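Build the boring parts properly
Anqi Fang
7/19/21

Most of what gets written about home-built robot arms is about the arms. People want to know which motors, which gripper, how much weight it will lift at full reach. I have been building a two-arm clothes bench with Kieran Bramwell in the shared workshop at Eston for a good while now, and I think the arms are the part that deserves the least attention. The table, the rail, the cables and the things you put on the table decide whether you get anything done in an evening.

Our first version had good arms on a bad table. It was an old door on trestles, and each arm was clamped to it separately. Every time somebody leant on the door the two arms moved apart by a small amount, and everything we had set up the night before was wrong. We spent 40 evenings on that version. I would say half of them went on measuring the same gap again. Kieran wanted to write software to correct for it. I wanted to buy a piece of metal. We bought the metal, and both arm bases now sit on a single rail along the front edge. It is heavy and it was the most expensive thing on the bench after the arms themselves. I would buy it again before I bought a better gripper.

The same goes for cables. A wrist moves through a lot of positions you did not think of when you cut the cable to length. If the loop is short it pulls the plug out, and if it is long it catches on whatever you are trying to pick up. We have got this wrong in both directions. The members' group at Brillberg run theirs inside a sleeve, and it looks much tidier than ours, but they need 2 people and a free afternoon to change one. Ours hang in the open and can be swapped in minutes. I know which I prefer in a shared room where the bench has to be working again by closing time.

Then there is the question of what to practise on. A lot of hobby builders stay with blocks, and I understand why. A block stays where you left it. But if the arms are meant to deal with clothes, then a month of moving blocks tells you very little. Cloth folds over the fingers, hides its own edges and hangs on to whatever is next to it. I would rather fail at the real job early on, with a basket, some hangers and a rack to put them on.

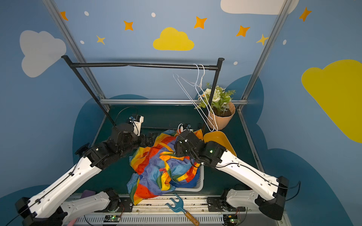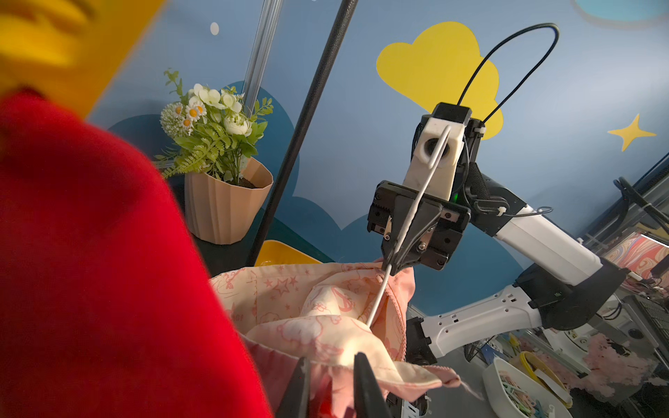 The clothes bench at Eston, with the rainbow garment in the first picture and the pink one in the second.

Kieran does not agree with all of this. His view is that you should make the problem easy, get a result, and then make it harder one step at a time. He points to the Kitemlow build, where they used plain squares of cotton for months and ended up with something that could fold a tea towel nearly every time. That is a fair point, and our bench can't claim as much. My answer is that a plain square has no sleeves and no frill, and the people at Kitemlow had to start again from the gripper fingers up when they moved on to shirts. They told us so themselves.

Where we do agree is on the painted walls. I was against them at first, as I thought it was time spent on decoration. Kieran said a bare wall teaches the cameras that every room is bare, and he was probably right. It also means people who use the workshop for other things come over and ask what we are doing, and in June one of them offered to help with the wiring. So I have changed my mind on that.

I have not changed it on money. If you have 100 pounds left at the end of a build like this, do not put it into the arms. Put it into the rail, the posts and decent connectors - Takagi, who runs the metal bench next to ours, says the same about lathes. Then go to a charity shop and spend 8 pounds on the most awkward clothes they have.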